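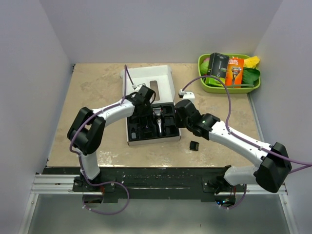 The White Box

The box came on January 2, 2026, which was early. The woman in apartment 414 had been told April.

She signed for it in the hallway and carried it in on her hip. It was lighter than she wanted it to be. The label said Drivau on one side and gave her name on the other, with one letter wrong. She put it down on the kitchen table, went back to the sink, and finished the cups.

Her father had ordered it. He had lived in Fidstead all his life and worked at the Takeda shop on the hill, repairing clocks and later only selling them. In his last year he filled out a form and paid in advance, and he did not mention it to anyone. She learned about it from a receipt in his coat. One Wundberg mantel clock, it said, to be rebuilt and sent to the daughter. There was a phone number, and when she called it a man said April, maybe later, they were behind.

She dried her hands and cut the tape with a bread knife.

The lid went up in one piece and stayed up on its own. Inside was black foam, cut to shape, and she was surprised at how well it fit. She had packed three boxes of his things herself that fall, and she had used newspaper and dish towels and once a pair of his socks. Two plates had broken anyway.

She pressed a corner of the foam with her thumb. It gave and came back.

The clock was under the top layer, in a cloth bag. She did not take it out right away. She made coffee first, and then she moved the fruit bowl so there would be room, and then she moved it back because the room was on the other side.

It was smaller than she remembered. It had stood on the shelf over the radio when she was a child, and she had not been allowed to touch it. He wound it at night after the news, four turns, and he closed the little door with one finger. When she was nine she wound it herself while he was out, and she kept going until the key would not move. It stopped a week later. He looked at it for a long time and said the spring was old. He put it in the closet and bought an electric one that hummed.

She had never told him. She thought about that now, with the clock in front of her and the key taped to the back in a small paper envelope. There was a card from the shop as well. It listed the work in pencil: mainspring replaced, movement cleaned, one hinge. At the bottom somebody had copied out a line from the order form, under the word Remarks.

Customer states overwound by child. No fault of clock.

She read it standing up, and then she sat down and read it again.

The coffee went cold. A truck backed up in the street for a while and then drove off. She peeled the tape from the envelope and put the key in the hole, and it went in easily. She gave it four turns. On the fourth her hand slowed down, although the key did not.

It ran loud. She had forgotten that - all those years of the electric one, and then her phone, and she had forgotten that a clock could be heard from the next room. She set it by the stove and closed the little door.

There was still the box. She thought of flattening it and taking it down with the bottles, but the foam was good and the lid had no dents in it. She had his reading glasses in a kitchen drawer, and his watch, and a radio knob he had meant to glue. She tried the watch in the hole where the clock had been. It was far too small for it and slid to one side.

She left it there and put the lid down.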